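Forty milliseconds

January 23, 2022

I have spent most of this month looking for forty milliseconds, and I would like them to know I am not angry, just tired.

Some background for those who wandered in from the sourdough posts. The job is to get a small arm to put a pair of slippers away on a shoe rack. You drive the arm by hand a lot of times, you log everything, you train a policy on the logs, and then you watch the policy do something you never taught it. The arm is cheap, the servos are cheap, and the software was free if you don't count my evenings, which my family does.

The recording tool is called Pakzad. Ehsan Rostami wrote most of it, in a hurry, and I have written the rest, in a worse one. It does three things at once: it reads the joint positions off the servo bus, it grabs pictures from the camera, and it writes both to disk with a timestamp on each row. That last part is where I lost January.

What I was seeing was this. The policy would come down on a slipper beautifully, and then close the gripper a touch too early, as if it had heard the slipper was there from a friend. Lowering the closing speed didn't help. Neither did more data. I went from 1160 episodes to 1640, which took a great deal of driving and one very stiff shoulder, and what I got for it was a policy that closed too early with much more confidence.

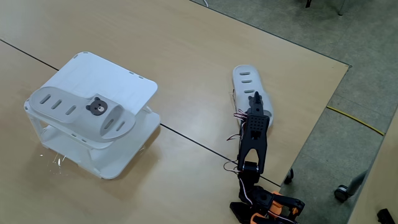
Slippers are a rotten thing to pick up, by the way. They have a top, a bottom, two sides and a hole, and each one wants a different approach. Kourosh Hashemi, who does proper industrial cells over at Wultbridge and thinks my entire hobby is a cry for help, told me to build a fixture so they always arrive the same way up. I explained that this would defeat the purpose. He asked what the purpose was, and I changed the subject.

Anyway, the timestamps. Pakzad stamped the joint readings when they came off the bus, so far so good. It stamped the pictures when the writer thread got round to them. When the disk was quiet these were nearly the same thing. When the disk was busy, the pictures sat in a queue for a bit and then got a time that was later than the truth. So in the log, each picture was matched with joint positions from slightly in its future. The gripper in the joint data was always a little further along than the gripper in the picture, and the policy, being a good student, learnt that this is how the world works. See open gripper, close gripper. See nearly there, be there.

I found it by plotting. I should have plotted in the first week but I had a theory about learning rates that I was fond of. What I did in the end was tap the gripper against the table, several times, fairly hard, and then look for the tap in both streams. In the joint data it's a nice sharp bump. In the pictures it's the moment the fingertip stops moving. They ought to line up. They were off by forty milliseconds on a good run and by a good deal more whenever the backup job was going.

The fix was 10 lines. Stamp the picture in the capture thread, the moment the driver hands it over, and carry that stamp through the queue like a cloakroom ticket. The writer can take as long as it likes. I also added a check that refuses to save an episode if the gap between the streams goes over a limit, and it prints a rude message which Ehsan has asked me to reword before anyone else uses it.

Then there's the matter of the old data. I tried shifting all of it by a fixed amount, and that rescued the runs where the disk had behaved. The others have a delay that wanders about, and I can't put back a number that was never written down. I've kept 53 of those as test cases for the check, moved the rest to a folder called "sorry", and started recording again.

The retrained policy closes when it should, mostly. It has now taken up a new habit of hovering over the strap for a second before committing, like somebody choosing a melon. I have a suspicion about the action chunking, and a second suspicion about the smoothing filter I added in September and forgot to take out.

Next job is moving the whole lot onto Sullo, the new scheduler, so the camera and the bus share one clock and I can stop tapping things on tables. Ehsan says it will take an afternoon. I've told the family to expect me in the spring.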